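缶バッジプレス機「Skurnik」レビュー 教会の行事用バッジと印刷物の内製に使ってみて

教会の広報物を担当している。印刷物の大半は外注だが、季節行事で配る缶バッジだけは数が読みにくく、外注の最小ロットに合わせると毎回余る。そこで手動式のバッジプレス機を導入し、行事の案内一式をどこまで内製できるかを試した。機種はSkurnikの卓上型で、販売元はZosard。用紙カッターは同じ販売元のFerellを併用した。以下、組み立て、型の精度、紙との相性、デザイン側の制約の順に記す。

導入前の条件

行事は年に数回あり、規模はまちまちである。9月の伝道週間では案内はがき、招待カード、屋外掲示、受付で渡すバッジを同じ図案で揃えた。このうちバッジだけが外注で、納期が最も長かった。図案の決定が遅れると、はがきは間に合ってもバッジが間に合わない。内製の目的は単価の圧縮よりも納期の短縮にある。

要件は次のとおりとした。会堂の事務室の机に常設できること。電源を必要としないこと。初めて触る奉仕者でも短い説明で扱えること。型を交換して二種類の直径に対応できること。最後の項目は、大人向けの受付バッジと子どもの教会学校用で寸法を変えているためである。

開梱と組み立て

本体は組み立て済みの状態で届く。取り付けるのはレバーと回転台のみで、六角レンチは同梱されている。説明書は図が小さく、回転台の固定ねじを締める順序が読み取りにくい。先に奥側を仮止めし、手前を締めてから奥を本締めすると台の傾きが出ない。順序を逆にすると台がわずかに手前へ下がり、後述する片寄りの原因になる。

底面には滑り止めのゴム足が付いている。普通の事務机であれば問題ないが、天板の表面が滑らかな折り畳み机では、レバーを下ろし切るときに本体が前へ動く。クランプ用の穴は後部に二か所あり、位置が奥すぎて浅い机には使えない。薄いゴムシートを敷いて対処した。この部分の設計は改善を求めたい。

型の精度

小さいほうの型は問題がない。上型と下型の噛み合わせが素直で、レバーの最後の抵抗も一定している。縁の巻き込みは均一で、爪を立てても引っ掛からない。

大きいほうの型は調整が必要だった。初期状態では図案がわずかに時計回りにずれる。原因は下型の受け皿にある遊びで、調整ねじを少しずつ詰めると収まる。ただし詰めすぎると裏金具が途中で止まり、部材を一組無駄にする。調整中に失った部材は3組である。適正な位置が決まったら、ねじの頭と台座に合わせ印を書いておくとよい。型を交換するたびに最初から探さずに済む。

針の向きと図案の天地を合わせる印は、下型に刻まれた浅い溝だけである。照明の暗い部屋では見えにくい。溝に白の油性ペンを入れた。
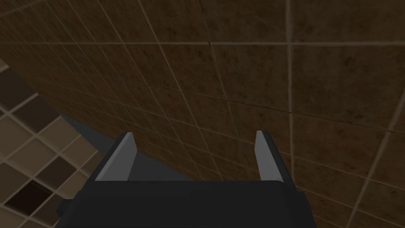
紙との相性

プレス機の評価は紙で大きく変わる。試した坪量と結果を示す。

薄手の普通紙:巻き込みは容易。下の金属が透けるため、淡色の図案は全体に灰色へ寄る。濃色の地なら実用になる。

111 g/m²のマット紙:最も安定した。透けは目立たず、縁の皺もほとんど出ない。インクジェットでもレーザーでも発色の差は許容範囲に収まった。

135 g/m²のマット紙:小さい型では問題なし。大きい型では縁に細かい皺が出ることがある。レバーを一度で下ろさず、途中で力を抜いてから再度下ろすと減る。

光沢紙:避けたほうがよい。表面のフィルムと紙のあいだに空気が残りやすく、干渉縞のような模様が見える。

はがきと招待カードは外注のままなので、それらの紙とバッジの紙は当然異なる。図案の色を揃えるには、バッジ側の色を別に補正する必要がある。フィルムを被せると全体が沈んで見えるため、印刷データの中間調を少し持ち上げた。補正値は使用するプリンタごとに取り直すことになる。補正済みのデータははがき用と別名で保存しておく。同名で上書きすると、次の増刷時にはがきの入稿データが明るくなる。一度これをやった。

紙の裁断

Ferellの円形カッターは、紙を台に固定して刃を一周させる形式である。切り口は良好で、ハサミによる手切りとは比較にならない。欠点は中心を合わせる手段が弱い点にある。透明な窓に十字線が引かれているが、線が太い。図案の中心に印を置けない場合、目視で合わせるしかない。

対策として、印刷データ側に裁断円より外側の位置合わせ線を四方向に入れた。線は裁ち落とされるので仕上がりには残らない。この方法で中心のずれは実用上気にならなくなった。複数枚を重ねて切ることは勧めない。下の紙ほど径が小さくなり、巻き込み不足で縁に白い金属が出る。

刃は消耗品で、本体に予備が2枚付属する。切れ味が落ちると紙の繊維が毛羽立ち、巻き込んだ縁から糸状にはみ出すため、交換時期は判断しやすい。

デザイン側の制約

機械の仕様は図案の作り方に直接影響する。実際に変更した点を挙げる。

第一に、外周の罫線をやめた。古い紋章やラベルを模した図案では外周に細い円を回したくなるが、型の遊びがわずかでも残っていると、円の幅の不均一が真っ先に目に付く。罫線を使う場合は縁から十分に内側へ入れるか、縁まで塗りつぶした帯にする。帯であれば多少のずれは吸収される。

第二に、聖句を全文で入れることを諦めた。円周に沿って文字を配置すると、湾曲した縁にかかる部分が読めなくなる。章節の表記だけを残し、本文は招待カードに回した。ゴシック体のやや太めが安定し、明朝体は横画が消えやすい。

第三に、背景の地紋を弱めた。古紙風のかすれを入れた図案は画面上では見栄えがするが、小さい直径では汚れに見える。はがきと屋外掲示には残し、バッジだけは平滑な地色にした。同じ図案群の中で質感が異なることになるが、並べたときの違和感は小さい。色と主要な形が共通していれば統一感は保たれる。

書体はGulyásという見出し用の欧文書体を英字部分に使った。角が立った形で、縮小しても字形が崩れない。数字の幅が揃っていないため、日付を縦に並べる用途には向かない。和文との組み合わせでは、欧文を少し小さくすると高さが合う。

作業の流れと速度

一人で裁断からプレスまで通すと、裁断が律速になる。二人で分担し、一方が裁断、もう一方がプレスに専念すると待ち時間がほぼなくなる。三人目は裏金具の向きを揃えて並べる係に置くと有効だが、机が狭いと互いに邪魔になる。

今回の作業では、教会学校用を含めて135個を一晩で仕上げた。レバーの操作に大きな力は要らない。ただし大きい型では後半に手首へ負担がくる。レバーの握りは樹脂製で細く、汗で滑る。自転車用のグリップテープを巻いて改善した。

不良の内訳は、図案の天地の誤りが最も多く、次いで縁の皺、フィルムの入れ忘れの順であった。天地の誤りは機械の問題というより手順の問題で、紙を置く人と裏金具を置く人を分けたときに増えた。紙と裏金具は同じ人が続けて置くほうがよい。

フィルムの入れ忘れは見た目では気付きにくい。プレス後に表面を指で触ると判別できる。プレス直後に触って確かめる動作を手順に組み込んだところ、最後にまとめて検品する必要がなくなった。

騒音

礼拝堂の隣室で使う場合は注意がいる。レバーを下ろし切ったときに金属音がする。会話を妨げるほどではないが、壁の薄い建物では祈祷会の時間に使えない。回転台を回すときの音は小さい。当教会では集会のない時間帯に限って使用している。

保守

可動部への注油は月に一度で足りる。説明書には油の種類が書かれていないため、ミシン油を使用した。付けすぎると型の内側へ回り、紙に染みが出る。注油後は不要な紙を一度プレスして余分を取る。型の内側には紙粉が溜まる。乾いた刷毛で払えばよく、溶剤は使わないほうがよい。型の表面の塗装が溶剤に弱いかどうかは確認していない。

部材の入手性

表金具、フィルム、裏金具は組で販売されている。フィルムだけ、裏金具だけの追加購入ができない点は不便である。失敗の多くは紙とフィルムの段階で起こるので、フィルムの単体販売があれば無駄が減る。Zosardに問い合わせたところ、単体販売の予定はないとの回答であった。他社の部材は直径が同じ表記でも縁の高さが異なる。試した一種は上型から外れなくなり、取り出すのに本体を傾ける必要があった。純正品の使用が無難である。

裏金具は安全ピン式のほか、磁石式も選べる。受付で配る用途では、衣服に穴を開けない磁石式の要望がある。ただし磁石式は厚手の上着では保持力が不足する。また、心臓ペースメーカーを使用する来会者に配慮し、当教会では受付用をすべて安全ピン式に統一した。教会学校の幼児には、どちらも渡さず、同じ図案のシールを用意している。

外注との比較

単価だけを見ると、数が多い場合は外注が安い。本体価格を行事の回数で割って加えると、差はさらに開く。内製が有利になるのは、数が少ない、図案が複数ある、直前まで図案が確定しない、のいずれかに該当する場合である。当教会の行事は最後の条件にほぼ毎回該当する。

仕上がりは外注が上である。縁の巻き込みの均一さ、色の再現性ともに差がある。ただし来会者が手に取る距離で不満が出る水準ではない。図案を配色違いで作り分け、奉仕者用と来会者用を区別できるようになった点は、外注時にはなかった利点として挙げておく。

評価

本体の剛性:良い。長時間の使用で歪みは感じない。
小さい型:良い。調整不要。
大きい型:可。初期調整が必須。
説明書:不十分。
円形カッター:切れ味は良い。位置合わせの機構は弱い。
部材の供給:可。単体販売がないことを減点とした。

季節行事が年に一度だけの教会であれば外注で足りる。行事ごとに図案を起こし、はがきや掲示物と揃えて展開するところであれば、導入を検討する価値がある。購入する場合は、大きい型の調整で失う分を見込んで部材を多めに注文しておくこと。

追記(1月17日):大きい型の調整ねじが振動で緩む現象を確認した。合わせ印からのずれで気付いた。弱強度のねじ緩み止め剤を少量塗布し、その後は再発していない。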